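November, visit day, notes written 16:40

Group from Prollia came at 2, nine people. Mechthild gave the introduction, I ran the arm. Task was the toast cycle: open door, bread on rack, close door, set the lower knob.

First run good. In the second the gripper slipped from the handle, so I stopped and homed again. Visitors were patient - one asked if we plan this on purpose.
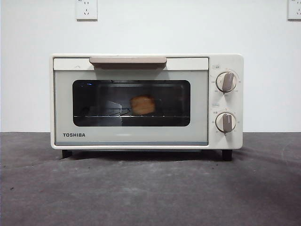

Euan wants the approach to the handle slower, 90 mm/s. I will try it tomorrow with the old pads first.

To do: send slides to Prollia, log run 347 as failed.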